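Augustina Akpalu
Fri 25 September

OK, I've been promising a few of you a proper thread on how I stopped ironing and learned to love the wrinkle, and the kettle is on and the dog is asleep on my feet, so I guess it's tonight. Get comfortable, I do go on.

I grew up in a house where everything got ironed. Pillowcases, dish towels, my father's handkerchiefs, the skirt that went around the bottom of the sofa. My mother ironed on Sunday nights with the radio on and the whole kitchen smelled like steam and starch. I loved it. I still love that smell more than most perfume.

So when I moved out to Trekdale and got my own place, I bought an iron before I bought a bed. I'm serious! I slept on a borrowed camping mat for most of January and had the crispest shirts on my street.

And I kept it up for years. I had a system. Whites first while the iron was warming up, then colors, then the one silk blouse I was scared of at the very end. I had a spray bottle with lavender water in it. I had opinions about ironing board covers. (I still do, get a thick one.)

Then I started at Wolde, where the shifts are long and the drive is longer, and the basket began to win. You know the basket. First it lives in the closet, then it lives next to the closet, then one day you realize you've been getting dressed out of it for a month and the closet is full of things you don't like.

I want to say I had some kind of big moment about it but it was just a tablecloth. My aunt was coming for lunch, the cloth was straight off the line, it looked like a road map, and she was already parking. I threw it on the table and put a big bowl of oranges in the middle and hoped.

She ran her hand over it and said "oh, that's lovely, did you dry this outside?" And we had lunch. She stayed until it got dark and told me a story about my grandfather and a goat that I can't repeat here.

I thought about that for a long time afterward. This is a woman who once sent back a napkin.

So I started paying attention to what kinds of wrinkles bothered me and what kinds didn't, and it's pretty interesting once you get going. There's the hard crease, the kind you get from leaving something balled up in the dryer overnight. Those look tired. I still don't like those.

Then there's the fold line, where something has been sitting in a drawer. I've come around on fold lines completely. A sheet with a nice square grid across it looks to me like somebody took care of it.

And then there's the soft all-over rumple you get when a cloth has been shaken out well and left to hang. That one I'd pay money for. People do pay money for it! There's a whole shelf of pre-rumpled bedding at Faka and I stood in front of it for quite a while with my mouth open. $130 for a duvet cover that looks like my regular one on a Tuesday.

Somebody always asks, so let me put down what I do now. I take things out of the washer the minute it stops. I set a timer on my phone, otherwise I forget and find them at bedtime and have to wash the whole load again.

Every piece gets shaken out hard before it goes anywhere. Hold it by two corners and snap it like you're mad at it. My neighbor across the fence says she can hear me doing the sheets. It's good for the shoulders and it's good for the mood.

Shirts go on hangers wet, top button done up, and I pull down on the front and the cuffs with my hands. Towels get hung by the short end. Pillowcases get hung open side down, and yes, my mother hung them open side up, and yes, we have discussed it.

Sheets I fold over the line by a third and smooth the edges together with my palms. If you smooth the hems flat while they're damp then the middle can do what it wants and the whole thing still looks cared for. That's my best tip, so if you're only reading one of these I hope it's this one.

No yard? I didn't have one for years. A shower rod is fine. The back of a door is fine. I once dried a queen-size fitted sheet over two dining chairs and a floor lamp and it came out great, although I would move the lamp a bit farther from the cat next time.

Take stuff down when it's just barely damp, fold it right away, and put it under something heavy. I use the big atlas and a stack of cookbooks. By the next morning you have something that looks nearly pressed and you were asleep the whole time.

A few of you wrote after my last thread asking about softener. I quit using it. It made my towels feel slippery and they stopped drying me off. I put half a cup of white vinegar in the rinse and no, the towels don't smell like salad. Check your washer manual first, some of them are fussy about it.

Do I still own the iron? Of course I do! It comes out for funerals, interviews, and sewing. You can't sew a decent seam without pressing it and I won't hear otherwise. My quilting friends would take away my rotary cutter.

I also ironed a tablecloth last spring just because I felt like it. It rained all day and there was an old ball game on the radio and I did the whole thing twice. It was wonderful. I think I had to stop doing it every week before I could enjoy it again.

My sister-in-law over in Grekadby read an early version of this and told me I was describing laziness with extra steps. She irons her jeans. She irons her kids' jeans. I love her very much and I've told her she can have my lavender water.

My mother came around a little, by the way. She called me one Sunday night a while back and I could tell something was off, and after a long talk about the weather and her knees she finally told me she'd put the pillowcases on the bed straight off the line. She said she slept fine. She said it like she was confessing to a bank job.

The one place I'll give the ironing people their due is restaurant napkins. A stiff folded napkin at a nice dinner makes me sit up straight. I don't want to live there but I like to visit.

Also, baby clothes. Please don't iron baby clothes. I did a whole basket of them for a friend's shower and by the time she opened the door to show me the baby he'd been sick on the first one and was working on the second. They're so tiny and the snaps get so hot.

Linen people, I see you in my replies already. Yes, linen gets better every time you wash it. Yes, I know about the big boxy shirts. I have one from the church sale, it has been everywhere with me, it looks like I slept in it, and I get more compliments on it than on anything I've ever paid full price for.

What I'd really like is for everyone to write back and tell me who taught them to do laundry, and the one thing they still do that way even though they know better. I still turn my socks inside out for my grandmother. I couldn't give you a single reason for it, but my hands do it before I can think.

I'll read every one of your answers, I promise, though it might take me until the weekend. The dog just woke up and wants her walk, and there's a load in the washer that I said I'd take out the minute it stopped, and I believe it stopped during the part about the napkins.

Good night, friends. Go shake something out! 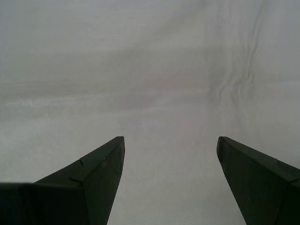

White fabric, wrinkles left in.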